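I gave up the car in March. It was a 2009 hatchback with 300 thousand kilometres on it and a gearbox that had started to slip out of third, and the quote to fix it was more than I would have got for the whole thing. I'd been meaning to try living without one anyway, so I sold it for parts and bought a bus pass.

Kuvascombe is not a big town, but it is a spread-out one. The shops are at the bottom of the hill and the houses are at the top. The 47 runs between them every half hour until seven in the evening, then hourly, then not at all. I work down on the flat, past the Kanis roundabout, and the trip takes me twenty-five minutes door to door. Driving took twelve.

The first month was mostly learning what to carry. I used to keep everything in the boot: umbrella, jumper, shopping bags, a spare pair of shoes. Now it all has to fit in one backpack. I settled on a light rain jacket, two cloth bags folded flat, and a water bottle. The shoes live under my desk at work.

Groceries took more sorting out. I used to do one big shop a fortnight and fill the back seat. Now I stop three times a week on the way home and buy what I can carry up from the bus stop. I waste a lot less. I also eat more bread, as the bakery is right where I change buses and I have ten minutes to fill. 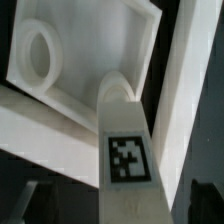 White plastic tray-like object with a ring at one side, and a marker below it.

Cat litter was the real problem. A bag weighs as much as a small child and has none of the cooperation. For a while Natalia Lozano from next door picked one up for me when she did her own shopping, and I paid her in lemons. Now I have it delivered every six weeks along with the laundry powder and the tinned stuff. The delivery fee bothers me a bit, but it's still cheap next to rego and insurance.

On the money side, I kept a proper record for the first three months. The bus pass, two taxis, one hire car for a weekend at Plirneo and the deliveries came to $549. I haven't got exact figures for the car over the same stretch the year before, but the insurance alone was close to that, and then there was petrol, and the tyre I put through a pothole on Jafri Road. 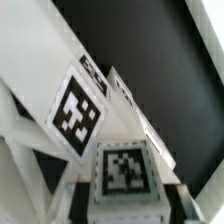

The weekends are where I notice it most. There is no bus to the beach before ten, and the last one back leaves at ten past four, so a swim has to be planned. Plirneo is out of reach altogether unless I hire something or get a lift. I missed Indira Fernandes's housewarming because it was out on the ridge and I left it too late to ask anyone. I've since learned to ask early. People mostly don't mind, and I bring the drinks.

I walk a good deal more. The hill was hard going in the first few weeks and I used to stop at the low brick wall outside the dentist. I don't stop there now - except when it's really hot, or when the dentist's dog is out.

I had planned to decide after six months whether to buy another car. That has come and gone and I haven't looked at a single ad. Winter might change my mind. The stop at the top of the hill has a bench but no shelter, and I have written to the council about it twice.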